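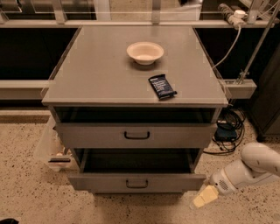 Fouad Boutros wrote after his stay that the loft ladder is steeper than he expected but the bed at the top was the best he'd had all year, and that he would book the Minja again for a full week.

# The Minja cabin, Mistthorpe

The Minja is the larger of our two rental cabins at Mistthorpe. It has 398 square feet of floor, not counting the loft, and sleeps four. The smaller one, the Zesis, is 300 square feet and sleeps two.

**Sleeping:** queen bed in the loft, two bunks behind the kitchen wall. Sheets and towels are included. Bring your own beach towels.

**Kitchen:** two-burner stove, small fridge with a freezer shelf, kettle, basic pots and plates for four. No oven and no dishwasher.

**Bathroom:** shower, sink, flush toilet. The water heater is small, so leave ten minutes between showers.

**Heat:** wall heater in the main room. The loft gets warm first. In May the nights are still cold enough that most guests run it.

**Outside:** covered porch, picnic table, fire ring. Firewood is sold at the gate.

## Rates

- Minja, three nights: $398
- Zesis, three nights: $300
- Minja, two weeks: $1273

Cleaning is included. Dogs are fine in the Minja but not in the Zesis. One dog per stay, and please keep it off the bunks.

## Getting here

Casgate is the nearest town with a grocery store, about 20 minutes by car. The store closes at 6 p.m. on Saturday. The last mile is gravel and fine for ordinary cars. Park on the left side of the cabin so the propane truck can get by.

Check-in is from 3 p.m., checkout by 11 a.m. To book, or to ask about dates, write to Esther Mwakyusa through the contact form. Beatrice Laizer handles changes and refunds.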